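Corrugated tray

A corrugated tray is a shallow, open-topped container made from corrugated fiberboard, usually brown. It differs from a box in having no flaps or lid, and from a carton in having walls that are low compared with its length and width. Trays of this kind are used to hold small goods during packing, sorting and storage, and to carry produce, jars and cans to stores.

Construction

Most trays are cut from a single sheet, called a blank. The blank is creased along four lines to make the floor and walls, and the corners are held with glue, staples or tabs. In the roll-over style, each long wall is cut to twice its finished height and folded back on itself, so that the raw edge ends up inside the tray near the floor. The doubled wall is stiffer than a single one and gives a folded top rim that is easier on the hands. Where the fold reaches a corner it may leave a hollow, tube-like opening.

A common bench size measures 280 mm by 200 mm with walls 59 mm high. Larger trays for fruit are often vented through the short walls.

Materials

The board is made of a fluted layer glued between two flat liners. Unbleached liners range in color from light brown to a pinkish tan, depending on the pulp. Recycled liners tend to be weaker along a crease. Some makers apply a thin coating to the floor of the tray for damp goods, but coated board is harder to recycle.

Use

On a packing bench a tray keeps loose items together and marks out where finished work should go. It is often set down beside a roller rack or conveyor so that goods can be moved between them with little lifting. Benches may be covered with felt or a similar cloth, which reduces sliding and protects items with a soft finish - a dark color also makes light board and small parts easier to see.

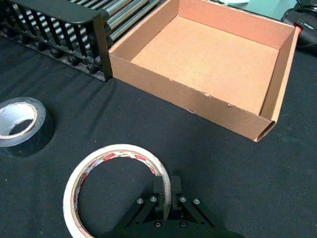
An open cardboard tray on black cloth, next to a black rack with metal rollers.

In the packing trade of Plarero, trays are returned to the supplier and used again. The Mokgethi pattern, named for the packing house that first ordered it, has plain walls and no hand holes. The Ollia pattern has a notch in each short wall and is made mainly for glass jars. Both are cut at Forkport, where flat blanks are bundled in lots of 99.

Wear and disposal

The top rim usually wears first. Typical damage includes fraying, small nicks, short tears and scuffed patches where the outer liner has rubbed thin. Light wear of this kind has little effect on strength. A tray with a crushed corner or a split along the floor crease is normally taken out of use, as the walls no longer stay upright under load.

Uncoated trays can be flattened and recycled with other cardboard once staples and tape have been removed.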